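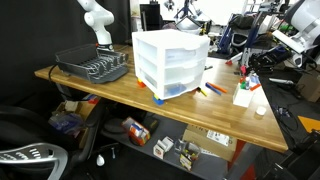
Small Drawers, Shared Tables

At the Haldane Center in Brurkley, the craft tables are in use from morning until late evening. Classes change over in 10 minutes, and whatever one group leaves out becomes the next group's problem. Last winter the center reviewed how it stores markers, paper and small supplies, and it has since moved most of them from the hall closet to the tabletop.

The preferred piece is a compact plastic drawer unit with three drawers. Translucent fronts and sides allow members to find what they need without opening each drawer in turn. The center advises keeping one kind of item to a drawer and leaving one drawer free for work in progress.

Markers remain the most frequently misplaced supply. A square pen holder keeps them upright and within reach, although a crowded holder is soon abandoned and its contents end up on the wood. Staff now thin out each holder in December and again in June. Stray caps are collected at the same time and matched to their markers where possible.

Kitchen goods have also found a place. A dish rack with wire dividers will hold thin books, cutting boards or sheets of card on edge, and its drip tray can catch scraps.

Height deserves some thought. A low drawer is easier to reach when the unit is raised, and toy blocks can serve while members settle on a level. Any permanent base should be wide, even and placed well back from the table edge.

The center's storage guide, Skumwood, runs to 12 pages and is available at the front desk.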